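Progress report on the shelf-picking work, second period
Prepared for the program office at Grondus
From: Ihor Chornovol, Vesisent

I'm told the first report ran long and that the people who read it would have liked the answer on page one. So: can the machine do a shop-floor chore yet? It can do part of one, slowly, if the shop floor has been tidied by someone who likes it. The rest of this report is about which part.

You'll remember the chore we agreed on. A person at home or in a small store has a shelf with a few items on it and a basket to carry them in. The machine is to find the items, pick them and put them in the basket, then stop. It was the stopping that gave us trouble last time. The old controller considered an empty shelf to be a personal challenge and went on reaching into it until somebody pressed the button.

That is fixed. The arms now go home when the list is done, and Pylypenko, our planning software, writes a line in the log saying so. It is the most satisfying line in the log and I have read it more often than I should admit to the people paying for it.

We spent most of this period on fruit. The original plan called for boxed goods first and produce in the final period, and I swapped them in November with your office's agreement. Boxes were flattering us. They have flat sides and corners, and a hand can be quite wrong about a box and still come away with it. A pear lying on its side gives you no such help. 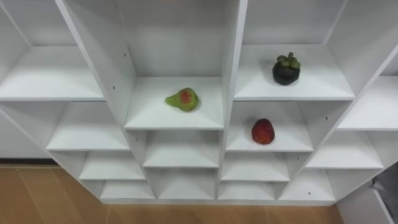
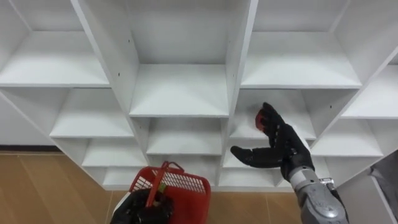
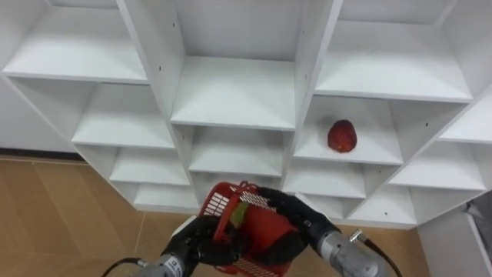 The numbers, then. Over the period we logged 3069 pick attempts. I am not going to give you a single success rate for all of them, partly on principle and partly because we changed the thumb controller in the middle, and the two halves don't belong in the same sentence. What I can tell you is that in the final evaluation we ran 39 full shelf-to-basket lists with no one touching anything, and 13 of those needed a person to step in. In the first period we didn't attempt a full list without a person at the machine's elbow, so there is nothing fair to compare it to. My mother-in-law, who was shown the figures over dinner, said she would not keep a shop assistant on those terms. I passed this on to the team.

Most of the interventions came from the basket and not from the fruit. We had given the basket almost no thought. It was a basket. But the hand that holds it is also a hand, and when the other arm reaches high the body leans a little, and the basket leans with it. Things roll. On the worst run the machine put a piece of fruit in perfectly, turned to the next shelf and poured the fruit onto the floor with what I can only call composure. It then reported the list complete. From its point of view it was.

We now check the contents before the log line is written. This costs time on every run, and I'd argue it is time well spent, though I know speed is the column your office looks at first. Speed remains bad. A patient person could do the whole list and peel the results while the machine is still considering its second shelf.

Grip force has improved a good deal. The Drema fingertip pads arrived late, and for a while we were working with the old ones, which had two settings, dropping and jam. With the new pads, bruising is down to where the team will eat the test fruit again. I would call that an informal measure, but it's the one people in the lab trust.

Deep compartments are still weak. The hand goes in, hides the thing it wants from the camera and then has to finish the job from memory. Small items toward the back suffer most. We have a fix half built that takes a second look from a lower angle before the reach, and I would like to say more about it next time, when it has either worked or been quietly dropped from the plan.

Money: we are inside the budget. The fruit line is over and the travel line is under, and I'd ask that one be allowed to cover the other. Mangosteens cost more than anybody had assumed, and they don't keep.

For the next period we propose three things. First, bring the boxes back in and mix them with the fruit, as a real shelf would. Second, let the lists be written by people outside the team, who will ask for things we haven't practiced. Third, start on putting items away, which we have avoided so far — it's the half of the chore that people at home say they want done, and it is much harder.

I'd also like to move the evaluation out of our own building before the final report. Our shelf has been very good to us.

Ihor Chornovol

Related items
Shelf-picking work, first period report
Drema fingertip pads: fitting notes
Pylypenko log format, revised
Request to reorder test items (November)
Vesisent equipment list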